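4.2 How people store hand tools they rarely use

I went into this part of the study expecting hooks and pegboards, mostly because that's what I have at home. We had 2,370 storage entries from the Purden households, and once I'd thrown out duplicates and the ones that just said "garage," I was left with 1,988. What surprised me was how many of those were plain boxes, the kind you'd put leftovers or craft supplies in. People grab a box, drop in whatever belongs to the last job they did, and that's the system!

I coded each box by what shared it with what. A file and a scraper turned up together often enough that I gave them their own code (we called it "surface prep," after a long argument about whether paint jobs and wood jobs should be split). The two tools don't look alike and a hardware store wouldn't shelve them side by side, but in people's heads they go with the same afternoon of work. Figure 3 has the pairing in a clear box, the file lying across the upper half and the scraper partly overlapped with it.

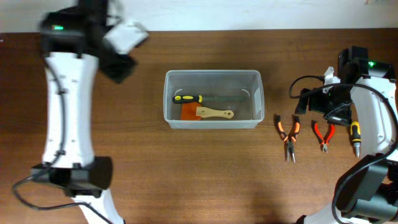
Figure 3. A "surface prep" box on a wooden tabletop: flat file with a yellow-and-black handle, scraper with an orange blade and a light wooden handle.

4.3 Clear boxes and lidded tins

The Gumede group kept their tools in lidded tins, and I have to say I liked the tins better – they stack, and they look great on a shelf. But when I asked people to name what was inside without opening anything, the tin owners guessed and the clear-box owners just looked. Several of them seemed puzzled that I'd even ask.

Labels helped the tins a little. We tried 5 label styles from the Grestier set, and the handwritten ones got kept up longest, maybe because fixing them only takes a marker. I'd be careful with this result, though. The label trial ran through May, when a lot of people were cleaning out their garages anyway, and I couldn't separate the two effects in the Nasus coding sheet.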